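Open day at the Brenow works, Judside
Visit report, June

The Brenow site sits behind the old goods yard in Judside, a short walk from the station. Gates opened at 12 and a queue had already formed along the fence. Entry was free, though you had to take a paper ticket at the hut. Mine was number 1003, which I was told followed on from last year's roll.

Brenow sorts and passes on second-hand toys and small household goods. The stock comes from collection points in Judside and Zememstead and leaves again for playgroups, hospital waiting rooms and a shop on the Zememstead road. The building used to be a seed merchant's and still has the loading doors on the upper floor.

The tour began in the intake hall, where the sacks are tipped out. Soft toys go one way and hard plastic another, and anything with a battery in it goes to a bench by the window. We were allowed to stand behind the rope and watch for as long as we liked. It was noisy and rather dusty. The washing room was closed to visitors except for a look through the door.

Upstairs is the mixed room, and I spent most of my time there. The odds and ends that fit no category come here, a few at a time, in shallow metal bins with sloping sides. The bins have had a hard life and the floors of them are scratched all over. I saw a spotted plush animal in with a plastic dinosaur, and further along a tray of jigsaw pieces waiting to be matched to their boxes. A sheet on the wall gives the aim for the room as 100 items an hour. The guide said they reach it on a good morning, but not in the week after Christmas.

The Kushwaha hall next door had the sale tables. Prices were low and most things were gone by two o'clock. I bought a wooden train with one wheel missing and a bag of farm animals. Tea was served in the yard, with nearly 100 chairs put out, and it was still hard to find a seat.

A few practical points. The stairs are steep and there is no lift, so the mixed room is not possible with a pushchair. Parking is on the goods yard and fills early. The toilets are across the yard from the hall. Cash only at the sale tables, cards accepted for tea. The last tour leaves at half past three.

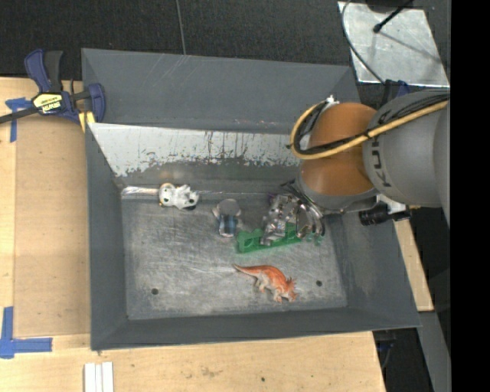

Mixed room, Brenow works: spotted soft toy, small tub, green block and orange dinosaur in one of the bins.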